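Gerum > Community > Help Wanted > Laundry and Linens

Folding people wanted for the Grorkmont linen room

I run the linen room at Grorkmont, the guest house up the hill from Vornton, and I need 2 more people for the folding table. It's part-time, it's paid, and you'd be working mostly with me, so I figured I'd write this one myself and let you hear what I sound like before you apply!

What we do is simple enough to say. Towels, bath mats, robes, the odd blanket and a whole lot of washcloths come out of the dryers, and we shake them, smooth them, fold them and stack them on the right shelf. On a full weekend that's 228 towels, and every one of them gets picked up by somebody's hands at least twice. If that sounds dull to you, I get it, no hard feelings. I happen to love it. There's a radio, there's a big window, and the room smells great.

I care a lot about how a towel is folded (you'll hear about it). Thirds the long way, then half, then half again, with the fold facing out and the hem tucked in back. I'll show you, and you'll be slow for the first week and then one day your hands will just go. You also need to get picky about what you're holding. Pulled loops, a seam that's starting to go, a mark that didn't come out: those go in the mending bin or back to the wash, and I'd much rather you pull too many than too few.

You don't need experience. You do need to be okay on your feet for a shift, and okay with lint on everything you own. Shifts are four hours, mornings or afternoons, and we can talk about which. Pay is hourly and the same for everybody in the room, plus you get lunch from the kitchen if you work through noon. If you can sew a straight hem, please tell me, as I have a pile in the mending bin going back to February and I'm not proud of it.

To apply, drop a note at the Grorkmont front desk or write to the linen room at the address we use for everything else. Tell me when you're free and whether you've got a way up the hill (the Cosgrove bus stops at the bottom, and it's a walk). No resume needed. I'd like to have both people picked by 19/05/2018.

Comments

towelhoarder: Do you take people who can only do afternoons? I've got kids in the morning.

hillwalker2: Worked there one summer. The lunch is really good and yes, she will refold your towels.

pinkmitten: Thirds first and then half?? I've been doing it wrong my whole life. Sending a note tomorrow.

Contact the board | Copyright Gerum Community Board | Back to top

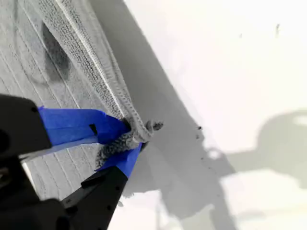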